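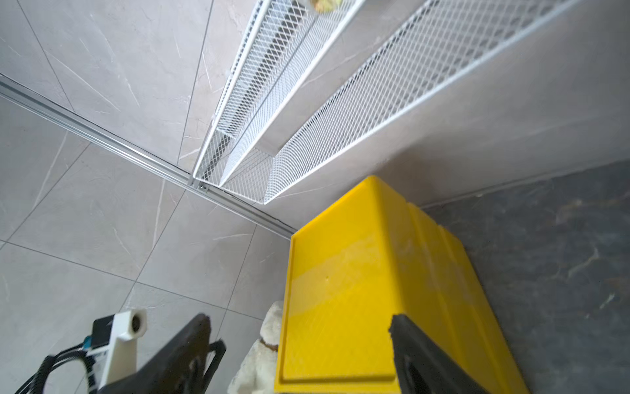 Wrist view, tidy-up task: yellow crate at the join between the pale tile and the dark floor, mesh baskets behind.

From: Zamumden visit notes
To: home-manipulation list
Date: June 5, 2019
Subject: Re: Zamumden open day, wrist camera questions

Replies to the questions below, in the order they were asked. I was at Zamumden's Besham site for the whole open day and stood next to the operator's desk for most of it, so the numbers come off their status screen. The opinions are mine.

> I could only stay for the first talk and missed the floor
> demonstration. Can someone who saw it say (a) whether the
> wrist camera was the only camera in use, (b) how they deal
> with changes in the floor, and (c) whether the large soft
> objects were part of the run or just standing there? The
> handout only says "household items" and gives no grasp
> figures. We are deciding whether to send people to the
> August session and I would like to know if there is
> anything in it for a group that works on rigid parts.

1. Cameras

The policy ran on the wrist camera alone. There was a second view on the visitors' monitor, but the operator confirmed that it was not an input. Both fingers stay in view along the bottom of the image, and they use that on purpose: the finger positions are read from the image as a check on the encoder values. The lens is wide enough that straight edges bow toward the borders. They do not undistort before inference. I asked whether they had tried it, and the answer was yes, with no gain worth the extra step.

The control software is Raju, which they wrote in house. The build on show was 3,442. Image rate and arm command rate are decoupled, and the arm holds its last target if a frame is late. I saw this happen during the second run. The arm paused over the crate and then carried on.

2. Floor changes

This was the most useful part for me. The crate sits right where the light tile meets the dark marbled floor, with the end of an aluminum rail at its corner. That gives the height estimate several strong edges that have nothing to do with the object. Older builds apparently took the rail for the rim of the crate and closed too early. The current build segments the object first and only then estimates height, inside the mask.

It worked in the runs I watched, with one exception. On an approach from the tile side, the gripper came down too far left, toward the plush toy behind the crate, and the operator stopped it. Zamumden counted that as a failure. The total for the day was 56 attempts on the crate with 11 failures, and operator stops are included in the 11. They did not publish a split by direction of approach. I asked for one and was told it would be in the August material.

3. Soft objects

The folded exercise mat was part of the run. The task is to take it by a loop handle and slide it a short way – no lifting. The mat is well beyond what this arm should carry at full reach. Each of the blue panels facing the arm has a white loop near its bottom edge, so there are 3 candidate grasps, and the planner ranks them by how open the loop looks from the wrist. A loop that hangs open scores high. One that is folded over on itself scores low, and the planner will move to another handle before it tries that one.

What I would question is the ranking itself. It depends on one viewpoint, and a loop seen edge-on looks closed whether it is or not. A small sideways move before scoring would settle that at little cost in time.

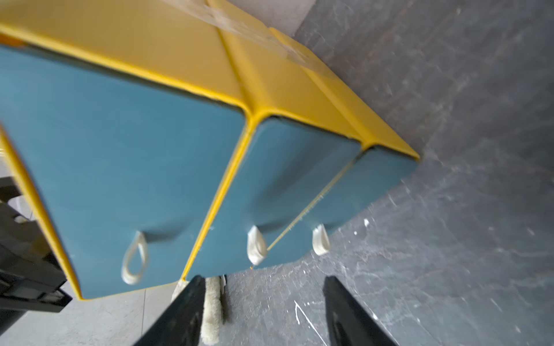

4. August session

For a group working on rigid parts, my answer is a qualified yes. The handle work will not transfer. The mask-first height estimate should, and so should the late-frame handling. Zamumden plans to run the same tasks again with the Noron gripper, which has narrower fingers and a force reading at each tip. If the failure count on the crate drops with the same build of Raju, that says something about the hardware. If they change both at once, the comparison will be hard to use, and I said so on the feedback form.

Practical points: the demonstration floor is small, and from the back row only the monitor is visible. Go in with the first group. Questions are taken between runs, and the operator will repeat an approach if asked.

I have the handout as a scan and can forward it off list.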